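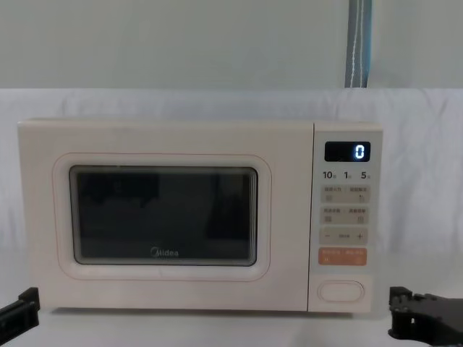
Hjalti Ásgeirsdóttir bought the microwave from a woman in Drutbridge who was moving overseas and wanted the kitchen cleared by noon. It cost her 18 dollars and she carried it down two flights of stairs hugged to her chest. At home she set it in front of the white cloth she had hung across the back of the room, plugged it in and stood looking at it. It was cream, a Midea, with rounded corners and a dark window. A single 0 came up on the black display. The buttons were in Chinese, which she could not read, but under the display someone had sensibly printed a 10, a 1 and a 5, and she thought she could get by on those.

The flat was number 929, at the top of the Briem building, and it had come without a stove. The agent had called this a feature. For the first month Hjalti ate bread and tinned fish and whatever her sister sent over in margarine tubs. The tubs piled up in the freezer because she had no way of heating what was in them. There was lamb soup, mostly, and a grey thing with barley.

She read the manual for a different model on her phone while the kettle boiled. Then she wiped the outside of the oven with a damp cloth and the inside with vinegar, and lifted the glass plate out and washed it in the sink. It went back on the second try. She turned it with one finger to see that it ran true.

She left the door open to air it, and the lamp stayed on. The light made the inside look pink, like the inside of a shell. There was a little label on the left wall with a border around it and lines of text too small to bother with. She sat at the table and ate an apple and let the vinegar smell go off.

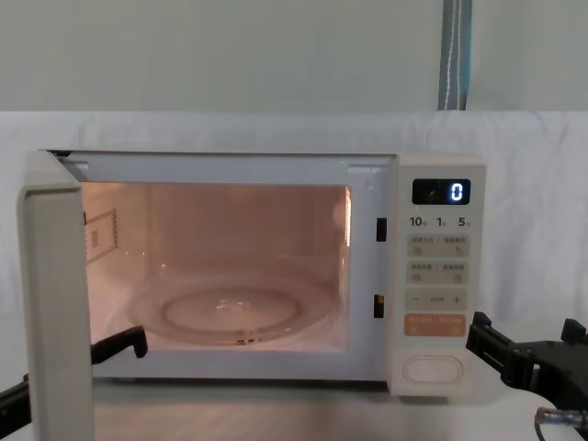

The First Supper

She picked the barley. It had frozen to the shape of the tub and she had to run the hot tap over it before it would drop into a bowl. She put a saucer on top, as her mother used to, shut the door and pressed the 5.

The display stayed where it was. She pressed the orange button near the bottom, and then the oven hummed and the numbers started to run down.

Five minutes is a long time to stand in a kitchen. She rinsed the tub. She found the good spoon. Down in the street the bins were being emptied, and a man was arguing with the driver about a mattress. When the oven beeped she opened it and the edges of the barley were boiling and the middle was still a lump of ice. She broke the lump up with the spoon and gave it another minute, and then one more.

It tasted better than she remembered. There was bacon in it, and a fair bit of pepper. She ate it all and rang her sister.

"You ate the barley," her sister said.

"I ate the barley."

"That was from March."

"It was fine."

They talked for an hour. Her sister was still in Skarkport, in the house, and had been putting off saying that she meant to sell it. She said it now. The roof wanted doing and the man from Statis had been out to measure and had left a quote on the bench that she'd put a plate over so she wouldn't have to look at it. Hjalti said she should sell. She said it quickly, so that it would be said. Then she asked about the soup pot, the big one, and her sister said she could have it, but what would she do with it with no stove?

"I'll keep it on the floor," Hjalti said. "I'll put the onions in it."

She wiped out the oven again before bed, though it hardly needed it, and stood with the door open a minute longer than she had to.

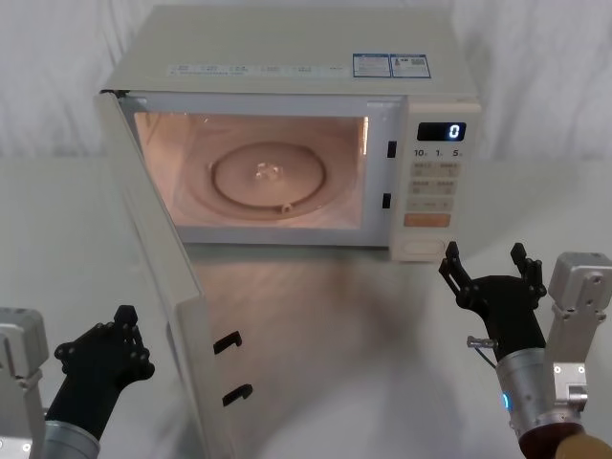

Skarkport, May

The house was sold by the time she got there. Her sister had packed the kitchen into banana boxes and labelled them all KITCHEN. The pot was on the back step with a towel in it. They drank tea out of the two mugs that hadn't been wrapped, and in the evening they drove up to the shop and bought pies, and ate them cold in the car with the heater going - the oven had gone with the house, and the new people had already asked for it to be left clean.

"You could come and stay," Hjalti said. "Until you find somewhere."

"You haven't got a stove."

"I've got the microwave."

Her sister laughed and got pastry on the seat. She said she would think about it, and at the bottom of the hill she said she had thought about it, and would there be room for the sewing machine.

There was room if they moved the table. They tied the pot to the top of the load with a bit of washing line and left before seven the next morning. It was 200 kilometres to Drutbridge and the pot lid rattled the whole way.

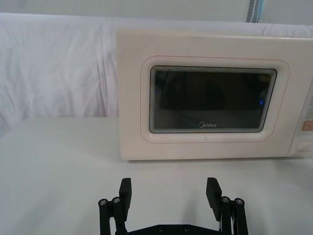

Her sister had the bed and Hjalti had the couch, and the sewing machine went under the window. The freezer was full again within a week. They had the lamb soup on the first cold night, a bowl each, one after the other, and whoever's came out first waited for the second.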